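Jamthorpe Knitwear Study Circle
Minutes of the November meeting

Meeting opened at 7.30 pm. Josée Thibodeau in the chair. Apologies were received from two members. The minutes of the previous meeting were agreed without change.

1. Matters arising
The lint comb bought from Irken has been returned and the refund received. The cupboard key is now held by the secretary.

2. Washing of machine-knitted garments
The chair reported on the wash trial. Swatches in the Larberg acrylic and the Simard wool blend were cast on at 200 stitches and washed at 20 degrees. The Simard swatches lost 17 mm in width after the third wash. The Larberg swatches kept their width but grew slightly in length when hung. It was agreed that flat drying be recommended for both yarns, and that the trial be repeated with a slower spin.

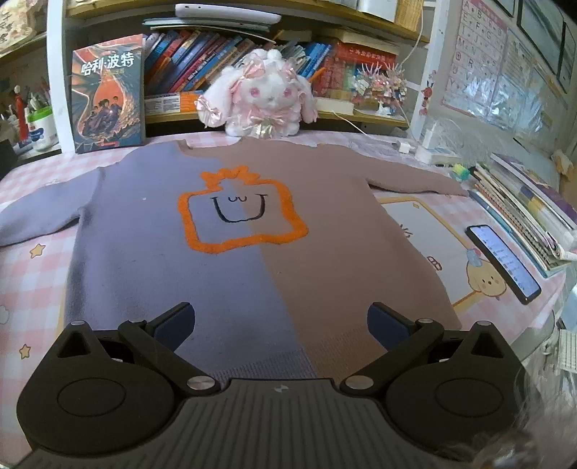

Members discussed colour bleed where two shades meet at a vertical join. The chair's view was that dark yarn should be soaked separately before knitting. One member disagreed -- she has never soaked a cone and has had no trouble. No decision was taken.

3. Pilling
Pilling was worst under the arms on all samples. A rub test of 2000 strokes was proposed. The meeting asked who would carry it out. Deferred.

4. Care sheet
The draft care sheet was read through. Amendments: "cool wash" to be replaced by a temperature; the line on fabric softener to be removed; ribbed hems to be eased into shape by hand and left unpinned. Josée Thibodeau to circulate a second draft.

5. Any other business
The Irken catalogue is available to borrow. Cones left in the back cupboard should be labelled with fibre and weight -- unlabelled cones will go into the swap box.

Meeting closed at 8.50 pm.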